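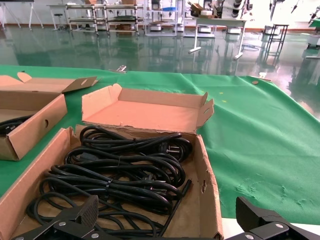
Von Ustyna Tkachuk · Oktober · Kategorie: Kram und Kabel · 4 Kommentare

Lộc schwört auf die Kabelkiste. Alles Schwarze kommt hinein, Deckel zu, fertig. Ich habe am Freitag gefragt, woran er denn erkennt, welches Kabel wozu gehört, und bekam ein Schulterzucken. Inzwischen sind es zwei Kartons, und der vordere ist an der rechten Wand schon eingerissen.

Ein paar Bündel haben immerhin Kabelbinder. Ich bin trotzdem nicht überzeugt. So ein dünner Binder hält eine Schlaufe zusammen, aber er sagt mir nicht, ob das Netzkabel zum Drucker oder zum alten Monitor gehört. Und wer eins herauszieht, hat meistens drei in der Hand.

Bei Rullwood gibt es für solche Fälle Stoffbeutel mit Sichtfenster, sechs Stück im Set. Lộc findet das albern, und beim Preis gebe ich ihm recht. Ob die Beutel nach fast 60 Mal Auf- und Zumachen noch schließen, würde ich auch gern erst sehen.

Mein Gegenvorschlag: Malerkrepp um jeden Stecker, Gerät draufschreiben, und was sich keinem Gerät zuordnen lässt, geht zum Wertstoffhof. Lộc will die Unbekannten behalten, »für alle Fälle«. Welche Fälle das sein sollen – ein Eurostecker zu viel? –, konnte er mir bisher nicht sagen. Das Krepp liegt jedenfalls bereit.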